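2024-06-04. Open day at Hoxha, ground floor. Posting notes as I go, mostly for the two people who asked about the hand-held rigs.

The rigs are a pair per operator, one in each hand, with a printed marker cube above each wrist. Straps over the shoulders. No arm and no base: the operator walks up to the table and does the job by hand.
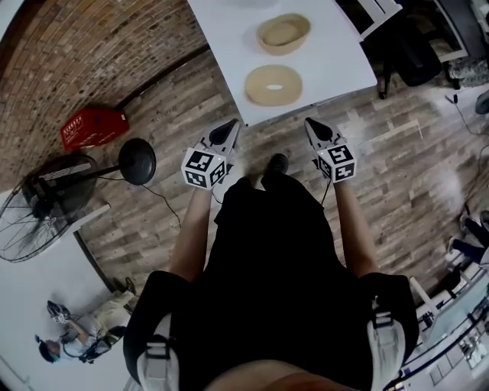
The task sheet calls this set Vinorow. It covers beige household pieces, all light, none of them rigid enough to be easy. The log stood at 1,819 episodes when we came in.

Grip on woven rattan was what I wanted to see. The finger pads are black rubber with a ridged inner face, and they curve in from both sides.

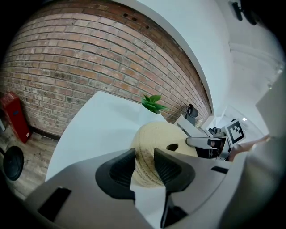 2/ Layout and pace

White table, one potted plant, very little else on top. I asked whether the plant gets moved between runs. It does, every 29 episodes, by the book.

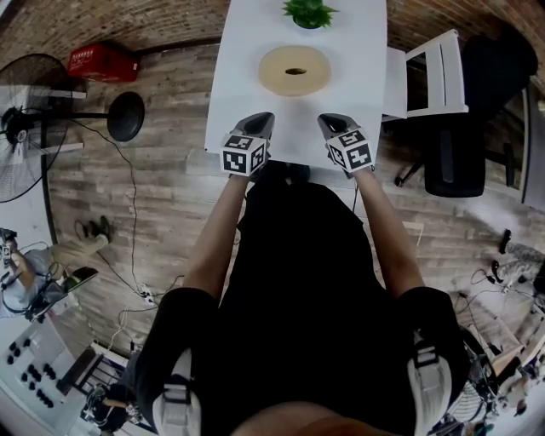
Operators swap after nine runs. Wrist fatigue was the reason given, and having held a Prallus unit in February I believe it. The weight sits too far forward.

Questions from the floor were mainly about calibration. Short answer: start of each shift, and again if a marker gets knocked.
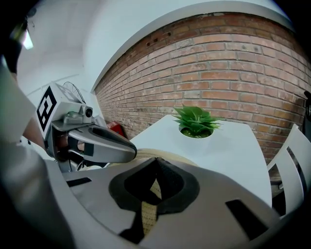 Both grippers at the table, woven strap in the near one.

Flisteo have the afternoon slot. Their talk is on data cleaning and I shall stay for it. Slides go up on the Hoxha site tonight.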